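Filed under: Growers & Vineyards / Press Releases

Grelstead growers get a shared frost and spray log for small vineyards, opening this September

GRELSTEAD. I've been growing wine grapes on the hill behind the old Mizuno packing shed for 16 years, and for most of that time my spray records lived in a shoebox. I'm Noboru Imai, I run the Grelstead Small Vineyard Group, and I get to write this release myself, which means you're getting it in my own words and I hope our members will forgive me for it.

The news is that Traltero, the shared record book our group has been building for small vineyards, opens to every grower in the Grelstead valley this September. If you have vines and you sell the fruit (or make wine from it, or plan to), you can join. You don't need to be a member of the group. You don't need a smartphone either, and I'll get to that.

So what is it? Traltero is one place to write down what you did in the vineyard and when you did it. Sprays, frost nights, irrigation, bloom dates, leaf pulling, sugar readings, bird damage, all of it. You keep your own pages private. If you want to, you can share a few basics with your neighbors, such as the low temperature on your coldest row or the day you first spotted powdery mildew. A grower half a mile down the slope can then get out and look at her own leaves that same afternoon!

I'm excited about that last part, probably more than is good for me. Our valley is a funny shape. Cold air slides down off the ridge and pools in the low blocks by the creek, and you can have buds freezing at the bottom of a hill while the top rows sit there perfectly comfortable. The nearest public weather station is over by the highway and it tells me next to nothing about my own place. For years we all called each other at four in the morning in April, half asleep, asking "what've you got down there?" It worked, sort of. It also meant that whoever slept through the phone found out at breakfast.

We ran the first version of Traltero through a full growing season with 30 vineyards taking part. The smallest was a backyard block of Concord that goes mostly into jelly. The biggest belongs to a family that has been selling juice grapes since before I moved here, and they were kind enough to tell me exactly what was wrong with my forms. The spray page was too long. The frost page asked for things no sane person is going to type with gloves on. We fixed both, and then we fixed the spray page again after bloom.

By the time the last fruit came in, those vineyards had made 982 entries. I read every one that was shared. Some of them are a single word ("hail") and some run on longer than this release. There's one about a family of turkeys working their way down a row of Marquette that I've read out loud to several people who didn't ask to hear it.
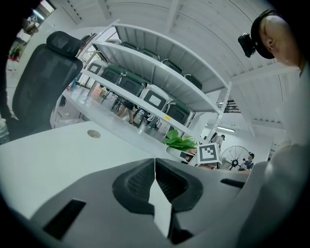
White tabletop with a round metal grommet, and a translucent bottle near the table's edge.

Now, the practical things people have been asking me.

It costs nothing for the first season. After that it's 240 dollars a year for a vineyard that wants the full set of pages, including the spray record you can print out for a buyer or an inspector. The basic frost and bloom pages stay free for as long as I have any say in it. I argued for that pretty hard, and I didn't have to argue long. A frost map with half the valley missing isn't much use to the half that paid.

You can enter things on a phone, on a computer, or on paper. The paper version is a pad of tear-off sheets that you drop in the box on the porch at the Grelstead feed store, and we type them in for you every week during the season. A few of our best record keepers have never touched the website and don't intend to. Their handwriting is better than mine, so I'm not complaining.

Your pages belong to you. If you quit, you get the whole lot back in a plain file and on paper if you'd like it, and we delete our copy. We don't sell anything to chemical companies, nurseries, insurers or wineries. I put that question first on the list at our planning meeting because it was the first thing I would have asked. Sharing is off when you sign up, and you turn it on page by page. You can share frost readings and keep your spray program to yourself, and plenty of people did exactly that.

The software side was put together by Kernine, a small outfit that mostly builds record systems for orchards. They'd never worked with grapes before, and I think that helped. They asked a lot of very basic questions, like why we count shoots, or why two people standing in the same row can disagree about whether it's bloom yet. (We can disagree about that for quite a while.) Having to answer made us decide what we meant, and now there's a short page of plain definitions behind every form. Fifty percent bloom means the same thing on my place as it does on yours, at least on paper.

I do want to be straight about what Traltero won't do. It won't tell you when to spray. It doesn't forecast disease and it doesn't replace the product label, your extension office, or a walk down the rows with your own two eyes. If a neighbor reports mildew, that's a nudge to go look, and what you do after that is your call. We talked about adding automatic alerts with advice in them and decided against it for now. I'd like to see a few more seasons of entries before anyone starts drawing conclusions from them, me included.

It also isn't a frost alarm. If someone's thermometer is sending readings, you'll see them, but thermometers die and batteries go flat, usually on the coldest night of the spring. Keep your own alarm by the bed. I still do, and my wife still has opinions about it.

If you're new to growing, please don't be shy about signing up. I'd say the newest growers got the most out of the trial season. When you've only got a couple of years behind you, it's hard to know if your vines are behind or if it's just a slow spring for everybody. Being able to see that budbreak was late all along the creek can save you a good bit of worry. I remember my own second year, when I was so sure I'd killed a whole block of young vines that I started pricing replacements. They leafed out just fine. I'd have given a lot for a look at somebody else's notes that month!

For the folks who have been at this a long time, I'd ask you to bring your old notebooks. We've set up a page for past seasons, and you can fill in as much or as little as you have. A first frost date from twenty years back is worth having. So is "bad year for wasps." We'll help with the typing if you can stand to lend us the notebook for an evening, and we'll hand it back in the same shape it came in, coffee rings and all.

We're holding an open evening at the Mizuno shed in September, starting at 6:30 p.m., where you can sign up, try the forms and pick up a paper pad. Bring whatever records you have, even if it's a shoebox. There'll be juice from several of our member vineyards and probably too many cookies. Park along the fence, please, and leave the loading side clear, as people will still be hauling fruit at that hour.

If you can't make it, sign-up sheets will be at the feed store through the end of harvest, and you can ask any member of the group for one. We'll have somebody come out to your place and walk you through the pages if that's easier. I'll come myself if you're on my side of the creek, and I'd be glad of the excuse to see your vines.

About the Grelstead Small Vineyard Group

We're a group of wine, juice and table grape growers in the Grelstead valley. We buy netting and posts together, lend each other equipment, hold a pruning day every winter and share what we've learned with anyone who wants to grow grapes here. Membership is open to vineyards of any size.

Press contact

Noboru Imai, Grelstead Small Vineyard Group. Reporters are welcome to visit during harvest. Mornings are best, and wear boots you don't mind getting sticky.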